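Handheld gripper drops width readings halfway through a shift
Hardware > Handheld units > Care and repair

paju_bench
13th October, 9:14 am
One of our handheld units has started losing its jaw width reading. It's the older Omow grip with the square marker on top. It starts out fine, and then after 200 takes or so the width sticks at one value while the jaws are still moving. Power cycle brings it back for a while. The other units in the room don't do it. I've swapped the battery and reflashed. Any ideas before I open the housing?

drasska
9:31 am
Which cable run does it have? The early ones had the encoder lead going under the trigger plate. It rubs there.

paju_bench
9:40 am
Under the plate, yes.

drasska
9:52 am
Then start with that. Four screws on the left side, lift the plate straight up, look at the lead where it bends. Ours had gone shiny on one side and you could feel a flat spot. I moved it to the outside with two cable ties and it has been good since September.

Suseo_Tech
10:20 am
I wouldn't open it yet. A stuck width that comes back on a power cycle sounds like dirt on the encoder strip to me. What are people handling with it? If it's spray bottles and dish soap all day, mist gets into the slide. Wipe the strip with a dry lint-free cloth, run the jaws open and closed 20 times, log it, then decide.

drasska
10:33 am
Dirt gives you jumps. It doesn't give you a flat line.

Suseo_Tech
10:41 am
It gave us a flat line. Twice. Soap film on the strip and the reader holds the last good value.

Arūnas Žukauskas
11:05 am
You can both be right. Plot the raw counts and not the filtered width. If the counts stop dead, it's the lead. If they keep coming with the quality flag down, it's the strip. The filtered value looks the same either way.

Also check the marker mount while you have it on the bench. If that screw has worked loose the pose goes bad too, and then you end up chasing two faults.

paju_bench
11:48 am
Didn't know about the flag. Pulled the raw log from this morning. Counts stop dead at take 214 and the flag stays up the whole time.

drasska
11:55 am
Lead.

Suseo_Tech
12:10 pm
Fine, lead. I'd still clean the strip while it's apart.

mill_lane
12:26 pm
Does the 300 mm lead fit if you route it outside? I have a spare of the short one only and don't want to order the wrong part.

drasska
12:38 pm
300 fits with a bit of slack. The 200 pulls tight when the jaws are fully open, so don't use it outside the housing. Leave a small loop at the wrist and keep it clear of where the glove sits, or people grab it along with the grip.

paju_bench
1:15 pm
Lead is worn through to the shield right at the bend. Replacement goes on tonight – outside, with the loop. Strip had some film on it too, so I wiped it. Marker screw was tight.

Shot from one of our other units, for mill_lane. Gloved hand is under the grip, marker is on top, so you can see how little room there is for a loop on the underside.

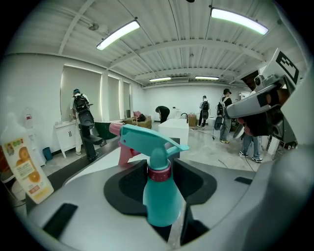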